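Resources > Talks > Hardware Reuse > Speaker notes

Desktop teardown for parts recovery: speaker notes
Svend Kjærgaard, Amness workshop series, session 2

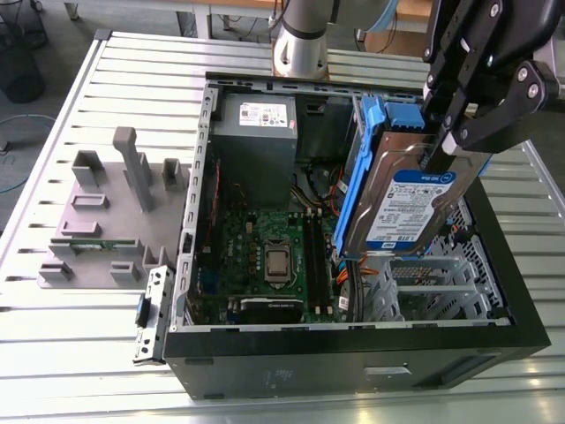 Start with orientation. Tower on its side, side panel off, interior facing up. All positions given in this talk assume that layout.

Slide 3. Order of removal. Mains lead out first, then hold the power button for 8 seconds. Storage comes next, before memory and cards. Drives carry the resale value and the data liability, so they leave the case early and go straight to the log.

Slide 4. Drives. A 3.5-inch drive in a plastic caddy usually needs no screwdriver. Unplug SATA data and power at the drive end, squeeze the caddy, draw it out level. The WD Blue 1.0TB is our reference drive for this section. Capacity on the label is decimal: 1 TB is 1000 GB. Expect a question about why the operating system shows less — answer briefly and move on.

Slide 5. Memory and graphics card. Open the slot latches fully before lifting. Card bracket screw first, then the slot catch. Processor stays in its socket until the board is on the mat.

Slide 6. Small parts. Use a tray with raised holders. Boards stand upright in slots and are never stacked. Front port brackets are bagged with their leads.

Slide 7. Results from the Brurnberg batch. 33 towers, all logged in Trotimero. Pause for questions on the log format.

Handout is at the door. The Simões checklist replaces the December version.

Related talks
Wiping and grading used drives
Power supplies: test or scrap
Labeling loose memory

This site uses cookies to remember your settings. Accept | Manage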